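The Job Before the Robot's Job

At Jarnard, the packing floor used to run on tape guns. Mirrors, picture frames and small lamps came down the line, somebody wrapped them, somebody boxed them, and by Friday afternoon most wrists on the floor hurt. The first robot arms arrived at the Fovwood site in June, and they took over the boxing. They still do it well enough. Boxes are all the same shape.

The goods inside them are harder. A plain square frame can be picked up almost anywhere along its edge. A frame covered in scrollwork has a few good places to hold it and a lot of bad ones, and packers who have done the job for years find the good places without thinking. The company wanted that knowledge in a form a machine could learn from, so it started moving packers off the line for part of the week.

The new shift is called demonstration. The first order was for 500 recorded grasps on decorative pieces. The team delivered 392 that Bhardwaj, the engineering contractor, would accept. The rest were thrown out, mostly for being too fast or for stopping halfway. Several packers took that badly. They had been told for years to go faster.

Pay was the next argument. Demonstration was first set at the same rate as packing, with no piece bonus, and people who moved over lost money. After two months the company added a flat supplement. It covers the lost bonus for most of the crew, though the quickest packers still come out behind.

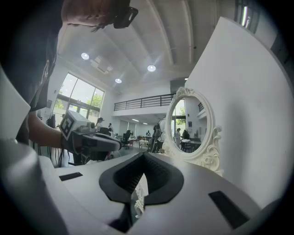
Demonstrators work with a gripper held in the hand, and the habits of packing have to be set aside. Fingers can feel a piece start to slip. The ridged pads inside the gripper's jaws pass none of that along, so the worker has to watch the object closely. A white oval mirror with a carved crest and a curled base is slow work with a tool like that, and a head-mounted device is one more thing to get used to. Some packers like the change of pace. Others say their necks are now sore where their wrists used to be.

The line itself has changed less than people expected. Wrapping is still done by hand. The next batch, named Balley in the planning sheets, calls for 1750 grasps and adds glass lampshades. The company says no packing jobs will go while it is being recorded. It has made no promise for the period after that, and the packers have asked for one in writing.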